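Laundry Folding, Looked At Closely

I came to this gallery with a grudge. For years people have been telling me that folding is the answer to a crowded house, that a shirt put away in the right little packet will change how the drawer works and then how the morning works. I have folded a lot of shirts. The drawer is still the drawer.

So when Nilton Espinoza asked me to write the words for the folding page of the Graststead household series, I said I would do it if I didn't have to pretend to be converted. He agreed, possibly because the other writer had already turned him down. The series has covered shelves, shoe racks and the space under the sink. Folding was left for last, and I can see why. A shelf holds still while you argue about it.

Most of what gets published on the subject shows you the end: a row of neat rectangles, all one depth, usually in colors that were bought to sit next to each other. I have no quarrel with rectangles. I would like to see the cloth before it gets there, and I'd like the people selling the method to spend as much time on that part as they do on the finished stack.
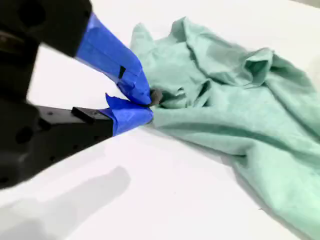
GARMENTS / BEFORE THE FOLD

Mint green, crumpled on a white tabletop, with a small bunch of it pinched up between two fingertips in blue tape. I like that this one stops well short of a rectangle.

A pinch is where every folding method I've read tells you to begin, and it's where most of them get vague. "Pick up the garment at the shoulder." Fine, if you can find the shoulder. In a heap, a shoulder, a hem and a plain wrinkle all come up about the same way, and you only learn which one you've got once you lift it.

The Teltel method, which has been passed around our office since August, says to shake first and look second. I tried it on a basket of shirts and lost track of the sleeves anyway. The Benítez method says to lay the garment flat and smooth it from the middle outward. That works better on my table, though "lay it flat" is doing nearly all the work in that sentence, and the booklet gives it one line out of 40 pages.

Then there is the matter of the surface. A bright white top makes a colored garment easy to see, I'll grant that. Whether it makes it any easier to fold is another question. Drestura sells a folding mat on exactly this claim. I used the mat for 8 days and went back to the bed, where there's more room and I can sit down.

Nilton wants me to say something in favor of folding, so I will. It makes a stack that fits on a shelf, and you can find the green one without pulling out everything on top of it. Towels are worth the trouble. Sheets are worth it if there are two of you. For T-shirts, I still think a hook or a plain drawer does almost as well, and I have yet to read a folding guide that compares itself with a hook.

The introduction to the series promised that a tidy closet would "give back your mornings." Our last page had 2,819 visits, and the letters we got were mostly about where to buy the shoe rack. Not a word about mornings. If yours have been given back, write in and tell me how many minutes. I'll print the number, whatever it is.

Words for this page finished 3 Feb 2020.

Contact | © Graststead Household Series | Back to top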